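Slow drying, level floors: Broswood's case for the unheated laundry room

January 25, 2020

The technical manager at Broswood, a firm that fits out shared laundry rooms in blocks of flats, does not much like tumble dryers. "They're a good answer to a shortage of space," he says. "Most of the buildings we see have the space. What they lack is air movement."

Broswood's current work is in Clodevstead, where it has refitted the ground-floor laundry of a block with 83 flats. The old room had a bank of vented dryers on a single duct. The duct ran too far, with two bends more than the maker allowed, and lint collected at the second. Drying times had crept up for years before anyone measured them.

"You clean the filter and think you've done the job," he says. "The filter is the first metre. We found the trouble much further along, and by then the fan was working against it all day."

The refit kept 2 dryers for bedding and towels. Everything else goes to a drying room next door, fitted with fixed rails and a dehumidifier supplied by Rendau. The rails are spaced so that a shirt on one does not touch a shirt on the next. He regards this as the most important dimension in the room, and the one most often altered on site. 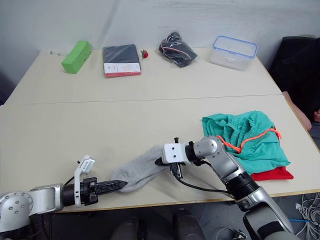
Small items were the harder problem. Socks and underwear take up little rail but a great deal of time, and residents tended to bunch them over a radiator instead. Broswood tried racks with clips and settled on a flat mesh shelf, set at waist height under the rails.

"A sock dries from the cuff down if you hang it, and the toe is always last," he says. "Lay it flat on mesh and the air gets to both sides. Heavy wool still needs turning once."

The running figures were gathered in December by Symonenko, the managing agent's metering contractor. The drying room used 474 units of electricity over the month. He declines to set this beside the old total, as the earlier meter also served the stair lighting – a fault that has been corrected.

Noise was raised by residents before the work began. The dehumidifier stands on rubber feet and cuts out for 30 minutes after each defrost, which some users first took for a breakdown. A notice has been put up by the door.

Asked what he would change, he mentions the floor. It falls slightly towards the old drain, and the shelf legs had to be packed to bring them level. "We should have screeded it first," he says. "It's on the list for the next one."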